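Ticket: Trikemeck facilities desk, Drastthorpe site
Subject: Table surface marking and glare, Fitzgerald room
Opened by: Gladys Chege, 16th January
Assigned to: Heikki Mäkelä
Status: open

Reported: gray smudges on the white table, still there after routine cleaning. Glare off the top with the wall lights at full.

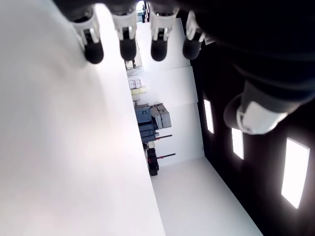 White surface, likely a tabletop, dark wall with three light panels.

Step 1. Dimmer for the wall lights set to 11. Glare complaint withdrawn by Gladys. Smudges unchanged.

Step 2. Wiped a test patch with diluted cleaner, 13 ml per liter. No improvement. Vinh Văn suspects residue from the polish bought in August – the label says not for matte finishes.

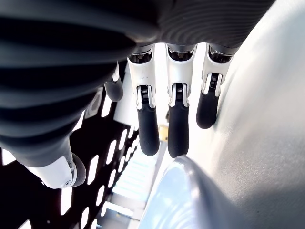
The polish has been pulled from the supply closet and the remaining bottles tagged. Neema Kombo to confirm whether the second table got the same product.

Step 3. Light-blue plate placed mid-table to check for transfer to the underside.

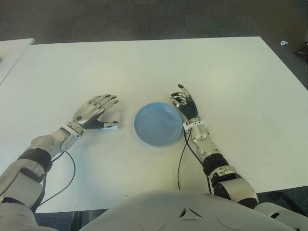
Step 4. Residue remover ordered from Namari, 600 ml. Test on one corner first. Leave the ticket open until Neema replies.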